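SÖDERLUND BUILDING USERS' GROUP
Minutes of the Records and Storage Meeting

Present: Éabha Ó Gríofa (Chair), Jomar Samonte, Torbjørn Forsberg, Ebbe Björklund
Apologies: Sixten Isaksson

1. Minutes of the previous meeting
The minutes of the May meeting were approved with one correction. Under item 4, "Inden annex" should read "Inden reading room."

2. Supplies received
Mr. Samonte reported that the order from Kistel had been received and checked against the delivery note. The order was for 40 ring binders and one box of spine labels. The labels were short and a replacement has been requested. Stock still in its plastic wrap is to remain sealed until it is issued to a department.
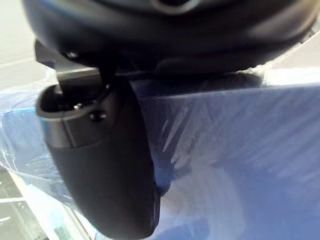

Mr. Björklund asked who may open wrapped stock when Mr. Samonte is away. The Chair replied that the duty officer may do so, provided the item is entered in the supplies book the same day.

The invoice, in the amount of 900, was approved for payment.

3. Low cabinets in the open office
Mr. Forsberg presented the review of the low wood cabinets beside the workstations. Several departments have kept binders on the cabinet tops for want of shelf space, and loose papers have spread across the adjoining desks. It was noted that the blue binders fit the shelves only when laid flat, and that the bottom compartments are seldom used. 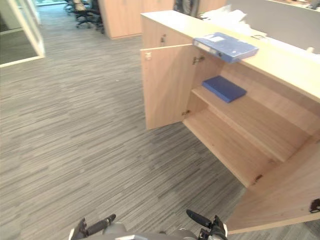 The meeting discussed whether the shelves should be lowered so that binders can stand upright. Mr. Forsberg will obtain a price from Arport for the work. Until then, current binders are to be stored in the bottom compartment and folders on the shelf. Loose papers are to be filed or placed in the shredding bin by the department concerned.

Mr. Björklund reported that the key to cabinet 27 has not been returned. Agreed that the lock be changed if the key is not found before the next meeting.

Action: Mr. Forsberg (price for shelves); Mr. Björklund (key).

4. Labeling
The draft labeling rule was adopted. Each binder is to carry the department name and year on both the cover and the spine. Folders without a label will be held in Room 103 for their owners to collect.

Action: Mr. Samonte to circulate the rule.

5. Other business
None. The Chair closed the meeting. 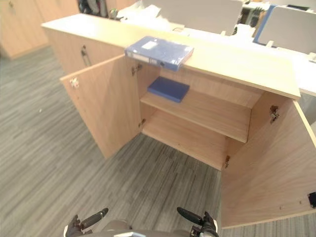
Söderlund, September 30, 2026

Addendum to item 3, entered at the request of the Chair. Mr. Isaksson has asked in writing that cabinet doors be kept closed when a cabinet is not in use, as open doors reach into the walkway. The members present had no objection, and the request will be added to the notice on storage.

Recorded by Jomar Samonte
Approved for circulation: Éabha Ó Gríofa, Chair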